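Kyung-tae Jin
20 Jul 2018

Well, my little one is 20 weeks old today and I finally plucked up the courage to go to the feeding group in Trusulgate — I should have gone back in May!

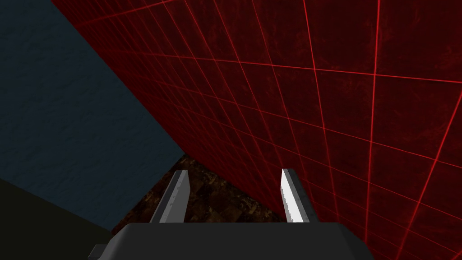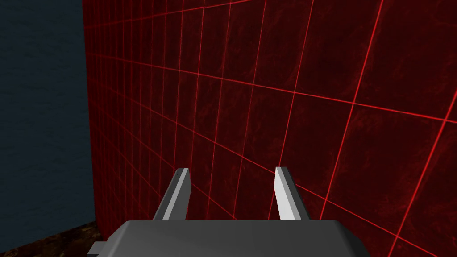 So the lady there, Uvell, sat with me for ages and let me moan about the night feeds, bless her.

She says to try him on my left side first, when he's sleepy and not so cross. We did that at teatime and he stayed on for ages, hand on my collar the whole time.

Going again next week if any of you mums fancy the 307 bus with me x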